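Journée portes ouvertes chez Fustora : le bras Parell à l'essai

J'y suis allée mercredi pour la pince, j'y suis restée tout l'après-midi ! Le Parell travaille sur une table blanche, parmi de la dînette : un bol vert pâle, une moitié d'orange, une banane (mes enfants auraient adoré). 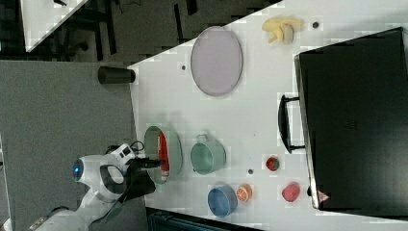
La pince

Deux doigts noirs, assez fins, et le petit sachet de ketchup Heinz me paraît un bien meilleur test qu'une pomme. J'ai aimé aussi qu'on puisse s'approcher et poser des questions. Seul bémol, presque 36 minutes d'attente à l'accueil. 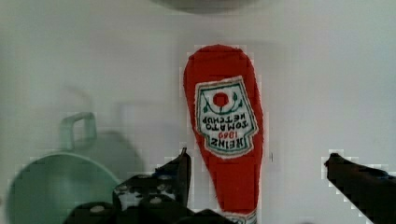 Parell répond que les prochaines démonstrations se feront sur inscription, par groupes de 5.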